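3.2 Wayfinding and the first point of contact

Visitors to the Jomitz site were asked to find a named clinic without help from the research team. Of the 343 people approached, most went first to a desk, even when a sign to their clinic was in plain view. This agrees with earlier work by Nigam and Hollenstein, who found that visitors treat a desk as the default source of directions and read signs only when the desk is busy.

Waiting time mattered less than we had expected. Visitors who queued for six minutes rated the directions they got as highly as those who were served at once. Age made little difference, though older visitors were more likely to ask for the directions to be repeated. In 22 cases the visitor left the desk and set off the wrong way, and in most of these the spoken directions included a floor colour that had since been changed.

The shape of the desk was recorded at each site, as Malabanan has argued that a straight counter draws a single queue while a curved one lets people come up from several sides. Our data give only weak support for this. Curved counters of the general type shown in Figure 6 did not shorten queues in July, when visitor numbers were lowest.
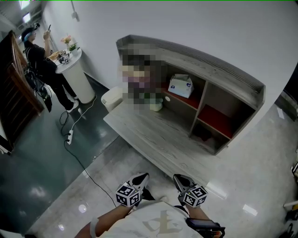
Figure 6. Curved reception-style counter with a grey wood-grain front panel.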